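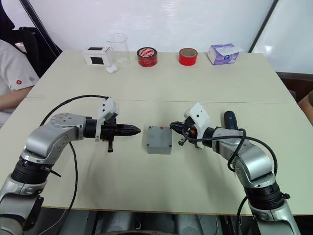 Section 5. Setting up and recording the two-arm box task

This section covers the box task used in the Istix study of two-arm handling. It assumes that both arms have been bolted down, powered and joined to the control computer as set out in Section 3. If you are repeating the study at another site, follow the steps in order and keep the settings as given. Results from the Dravville and Bansal sites can only be compared if the table, the start pose and the episode length match.

5.1 What the task measures

The study asks whether a policy trained on recorded two-arm episodes can bring both grippers to a small box and hold it from opposite sides before lifting. An earlier version scored only the lift. Ubaldo Barbieri changed this in March after going through the failed runs, most of which had gone wrong during the approach. One gripper reached the box first, pushed it out of line, and the other closed on air. The approach is now scored as a separate stage, and the start of contact is logged for each side.

5.2 Laying out the table

1. Clear the space between the arms and wipe it with a dry cloth.

2. Place the grey box between the two arms with its lid facing up. The screws in the lid must be fully tightened. A raised screw head can catch a finger during the approach.

3. Set the background objects in a row along the far edge. The Istix set includes a beaker, two rolls of red tape and a tissue box. Keep the same order for all episodes in a session.

4. Leave the background objects alone between episodes. If one is knocked, put it back as near as you can to where it was and write this in the session log.

Note: The background objects are never handled in this task. They are part of the view the policy is trained on, and a policy trained with the row in place did worse at Bansal when the row was taken away. Section 9 gives the tests for this.

Caution: Glass items must stay out of reach of both grippers at full stretch. Check this with the arms in slow mode before the first episode.

5.3 Checking the arms and cables

5. Move each arm by hand through its working range with the motors off. The cables should hang slack at every point. If a cable pulls tight at the elbow, let out more at the base and try again.

6. Check that the printed parts on both grippers are firm. Hold each one between finger and thumb and try to twist it. Replace any part that has cracked.

7. Start the Wavov recorder and wait for both arms to show as ready. Open and close each gripper once from the control screen.

8. Send both arms to the start pose, well back from the box. If either arm stops short, do not push it the rest of the way. Go back to step 5.

Caution: Anyone sitting at the table must keep hands and forearms outside the reach of the arms while the motors are on. The stop button must be within reach of the person running the session.

5.4 Recording an episode

9. Press Record and wait for the tone.

10. Bring both grippers in towards the box at the same speed, one from each side. Do not let one arm wait at the box for the other.

11. Stop with neither gripper touching the box and hold for three seconds. This is the hold point. The recorder uses it to split the approach from the grasp.
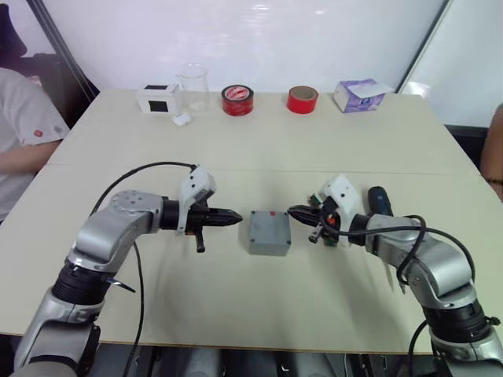 Figure 5.2. The left and right grippers on either side of the grey box.

12. Check that each gripper points towards its own side of the box. If one has drifted, end the episode, mark it as void and start again. Corrections made at the hold point must not be kept in the training set.

13. Open both grippers wide enough to clear the sides, move in, and close them together.

14. Lift the box straight up, hold it level for five seconds, and set it down where it came from.

15. Back both arms away to the start pose and press Stop.

Note: The gripper openings do not have to match on the way in. In the first set of recordings the operators were told to keep them equal, and the policy then failed whenever it met one gripper open and the other shut. Eugeniusz Gajewski suggested dropping the rule. Both openings are now left to the operator until step 13.

5.5 Scoring

Score each episode straight after it ends, before moving the box.

Approach: pass if both grippers reach the hold point without touching the box.
Grasp: pass if both grippers close on the box and it does not turn between them.
Lift: pass if the box stays level for the full hold.

An episode that fails at the approach is not scored any further. Enter a dash for the other two stages, not a zero. The two are treated differently in the analysis, and earlier sheets from Dravville had to be redone on this account.

5.6 Between sessions

Record no more than nine episodes before taking a break. Operators speed up as they go on, and the later approaches become shorter than the early ones. After the break, repeat steps 6 to 8 before recording again.

If the lighting changes a good deal during a session, close the session and open a new one. Do not move the head camera to make up for glare on the wall behind the table. Its position is stored with the session, and any change means carrying out the calibration in Section 6 again.

Section last revised: Aug 16, 2026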